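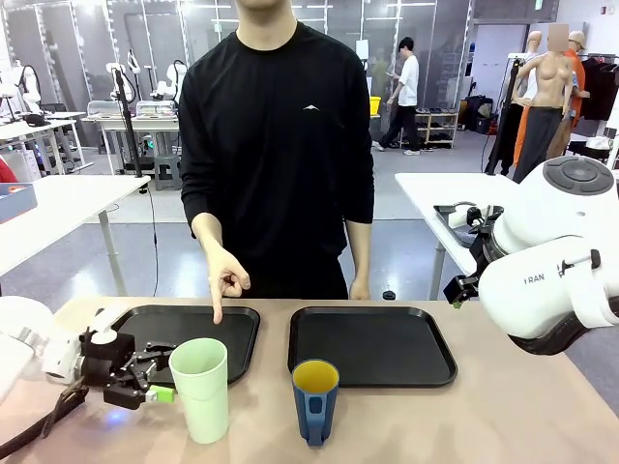

Make-ahead leek and potato soup (freezes fine)

Search recipes Go

Last updated: April

Quick one, made this last night and two people have asked already. Does two dinners for us, or one dinner and a tub for the freezer.

You need:
400 g leeks, trimmed weight
400 g floury potatoes
big knob of butter
veg stock, enough to cover
splash of milk
salt, pepper, nutmeg if you like it

1. Slice leeks, then wash them. Grit hides in the green bits. Twice if muddy.

2. Butter in the big pan, low heat, leeks in, lid on. Want them soft, not brown. About 10 minutes, stir when you remember.

3. Peel and chop the potatoes. Small dice, cooks quicker. In they go with a good pinch of salt.

4. Stock in, just to cover. Simmer till a knife goes through teh potato no bother.
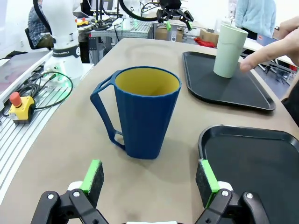 Blue mug, yellow inside.

5. Blend. Stick blender is easiest. Stop while it's still a bit rough, too long and it goes gluey. Milk in now, then taste. Probably needs more salt.

6. For the freezer: cool it completly first, leave a gap at the top of the tub, label it. I never label it and always regret it. Leave the milk out of that half and add when you reheat.

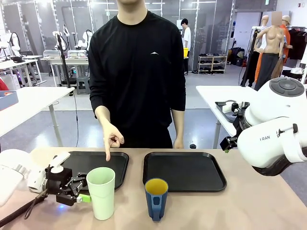
To serve

Black pepper, bread, grated cheese if there's any going. Luzius Pfister puts mustard in his, half a teaspoon per bowl. Better than it sounds. Crispy bacon also good.

Thaw overnight in the fridge. Heat slowly, stir a lot, it catches.

Contact | © Jotthorpe Kitchen | Back to top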